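Rangi Stubbs wants it understood that he did not ask to run the robot club. The Mudgway college where he teaches shop and basic electronics had the money for it before it had a teacher, and he was the one with a free Saturday.

"I told them I didn't believe in it," he says. "They said that was fine, could I start at nine."

Two terms later he has 18 students, one two-armed robot the students call Kester, and a place in the regional contest at Vasstead. He still doesn't sound like a convert. I asked him what the students are learning that they couldn't get from a kit car and a soldering iron, and he took a while to answer.

"Patience, mostly. Some statistics. They've logged 1,421 tries at picking things up since January, and they know exactly how many were any good, which I won't tell you because the Mustberg team reads this paper."

The contest task is table service. A team gets a spread of kitchen things and groceries and must move them where the judges say, with no human hand on the table. It sounds like an easy afternoon. Stubbs says the brochure makes it look that way too, and he has words for the brochure that I'll leave out.

"Look at any of those videos from the big labs. One mug, one color, nice light. Then give it a steel bowl that's all reflections. Give it a flat plate with nothing to get hold of. My kids found out in the first week that a plate lying on cloth is a nasty problem."

On the morning I visited they were working on a dark blue cloth with curtains set up behind it, and there was cable all over the floor.

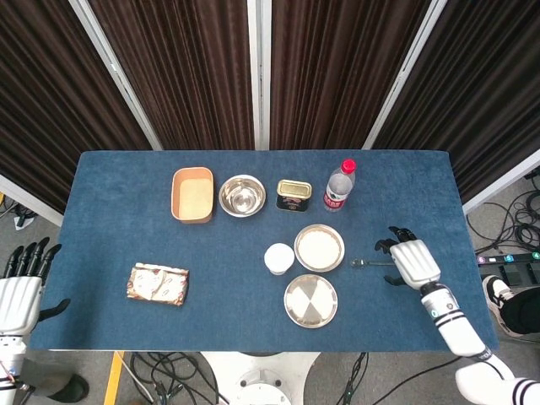 Rangi is too hard on it, according to Mustberg's coach, who told me by phone that a contest like this one teaches students to write down their failures, and that she has seen plenty of science fairs where they learn the opposite.

Stubbs grants her that much. What he objects to is the talk of careers. The letter that went home to parents mentioned "the jobs of tomorrow" twice, and he'd like to see one of those jobs.

"What they do here is set the table, run it, write a line in the log, set the table again. If that's the job of tomorrow, somebody should tell them what it pays."

He is no easier on the scoring. Vasstead gives 275 points for a full run and takes off 6 for each dropped item, so a fast, careless team can beat a slow, tidy one. He has written to the organizers and had a polite reply.

So why stay on? He shrugs. The students turn up, he says, including a few who don't turn up for much else, and they argue about thumb angles over lunch.

"I don't think it'll ever clear a table in anybody's house. I've said that to them. They told me to move over, I was standing in front of the screen."

The club meets again next Saturday at nine.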